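ok so I spent the whole afternoon at the Lovel, that little gallery over the hardware store, and I need to talk about the egg tempera show before I forget all of it

1/ It's Carmela Sorrentino's work, 166 small panels, most of them no bigger than a paperback. She's been painting the same valley since she was a teenager. Same hill, same creek, same row of poplars. I thought I'd be bored by the second wall and I was so wrong!

2/ They hung them by time of year and not by when she painted them, so you get a February from decades ago right next to a February from last winter, and her hand has changed so much. The old ones are all fuss. The newer ones are maybe four strokes and a smear of gray and I could've stood there all day.

3/ Also she grinds her own colors. There's a case with her jars in it and a notebook open to a page where she's crossed out a green five times (same green, I'm pretty sure, just crosser each time)

4/ She learned from Jenő Kerekes, who I'd only known as the guy who did the ceiling at the Ustness library. He taught her on Saturdays in his kitchen and she paid him in eggs. Half the eggs went into the paint and the other half into lunch. This is all on the wall text, go read it, it's the best wall text I've seen in years

5/ My one gripe is the lighting in the back room. Tempera has this dry, chalky softness and they've got spots on it so hot you end up looking at your own shadow. I said so in the guest book. Politely -- ok, fairly politely

6/ The catalog is from Warrier, only 500 printed, and the color is good. Not perfect, the blues lean purple, but good. I bought one and then had to walk home because that was my bus money
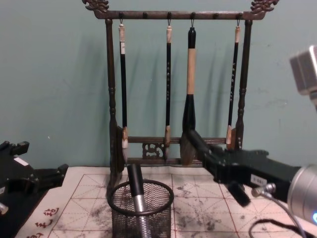 Photo: Cumirer

7/ Somebody replied asking if you can buy the panels. Nope, none of them are for sale this time, she wants the valley kept together. There's one older piece in the office that is for sale and it's $3,862, which, lol, see above re: bus money

8/ The other thing I keep thinking about is the people in them. There's hardly anyone! In nearly 166 panels' worth of looking I found one tiny figure by the creek, in a red coat, and the title is just "My sister, waiting." I had to go sit on the bench for a bit

9/ If you go, start at the far end and do it backward. You get the spare ones first and then watch her pile everything back in. My friend did it the regular way and we argued about it all the way down the stairs

10/ Stairs are steep btw and there's no elevator. The woman at the desk will bring the catalog down to you if you ring the side bell, but that's not the same as seeing the show and I wish they'd sort it out

11/ Free to get in, closes at five. Going back with my mom, who has opinions about poplars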